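**Offene Werkstatt in Nosholm: Zwei Roboterarme, ein Motor und viel Geduld**

NOSHOLM – In der Gemeinschaftswerkstatt an der Berdener Straße wird seit Februar an einer Anlage gebaut, die gebrauchte Motoren sortieren soll. Nach Angaben der Gruppe beherrscht sie inzwischen das Aufheben. Am Sortieren wird gearbeitet.

Das Vorhaben heißt Skonel und besteht im Kern aus zwei Roboterarmen. Der eine greift ein Bauteil und hält es in die Höhe, der andere soll es mit seiner Kamera von der Seite betrachten und später übernehmen. Am Ende liegt das Teil im Idealfall in einer von 7 Kisten. Bislang liegt es meistens wieder auf dem Tisch, gelegentlich auch darunter.

Für das Material hat der Verein 2.795 Euro ausgegeben, der größte Posten waren die beiden Arme aus zweiter Hand. Weitere 200 Euro kostete ein Satz Greiferbacken, die nach der ersten Bestellung leider zu einem anderen Modell passten. Sie liegen jetzt im Regal neben der Kaffeemaschine und stehen zum Verkauf.

Die Motoren stammen aus einer Auflösung der Firma Ivanov, die der Werkstatt etwa 19 Kartons überließ. Beschriftet ist davon kaum einer. Wer bisher einen bestimmten Motor brauchte, musste wühlen, und zwar meistens im falschen Karton. Genau diese Arbeit soll Skonel übernehmen, wobei die Gruppe einräumt, dass sich die Kartons in der bisherigen Bauzeit auch von Hand hätten sortieren lassen. Mehrfach, wie ein Mitglied anmerkte, das dann zum Löten eingeteilt wurde.

Schwierigkeiten machen vor allem die runden Gehäuse. Eckige Netzteile hielten die Greifer schon nach wenigen Abenden sicher, bei Zylindern kommt es auf den Anpressdruck an: Zu wenig, und das Teil dreht sich weg, zu viel, und die Steuerung meldet Überlast und bleibt stehen. Geriffelte Beläge an den Fingern sollen Abhilfe schaffen.
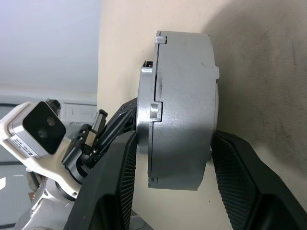
**Text und Foto: die Redaktion, Ressort Lokales**

Als Nächstes steht die Übergabe von Arm zu Arm an. Dafür müssen beide Steuerungen dieselbe Vorstellung davon haben, wo sich der Motor gerade befindet, und in dieser Frage herrscht zwischen ihnen laut Projektgruppe noch Uneinigkeit.

Am Samstag ist die Werkstatt ab 14 Uhr für Besucher geöffnet. Eine Vorführung ist geplant, der Eintritt ist frei. Wer eigene Motoren mitbringen möchte, wird gebeten, davon abzusehen.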